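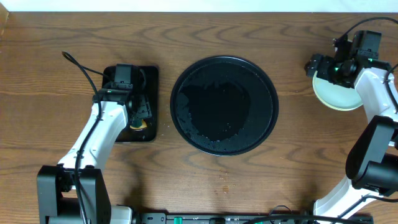
The two-arm dish table at Gilura, trays and plate out.

I went to see the dish cell in June expecting to be sold something. Rui Figueiredo, who set it up, was more interested in showing me his cables. Fair enough, I've seen more arms stopped by a snagged cable than by bad software.

His rule is that each cable gets enough slack at the wrist to let the gripper turn all the way, and then it's tied down along the white links. He checks the ties every 2 weeks. I asked what happens when he's on vacation and got a shrug.

Then there's the grip. The sponge is held by one end and folded nearly double, so the green pad opens out like a fan. Rui likes it that way because the fold stiffens the foam. I'd like to see what it does to a sponge after 80 plates.

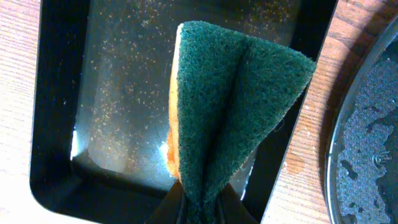 Setting the squeeze

Chiharu Ueda does the tuning. She started with the gripper closing at 60 percent of its limit and has been working down from there, one small step a day, writing each one in a notebook. Too tight and the foam tears at the pinch. Too loose and it twists out on a curved wall. Bowls are her test piece for that reason, and I think she's right, but a bowl is also where the second gripper has the least room. My vote would be to slow both arms down before touching the squeeze again. 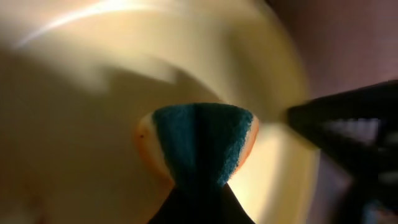
What gets looked after

Fingers wiped after every session, wrist cameras wiped too, mounting bolts on the rail checked with a wrench. It's a sensible list. It's also a lot of care for a table that handles a few dishes, and the person doing it could wash them in the meantime – I said so, and Chiharu laughed. 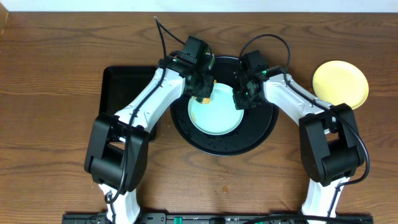
She did say the list has gotten shorter since spring. Maybe. I've asked to see the notebook again once she settles on a number, and I'll post it if she lets me.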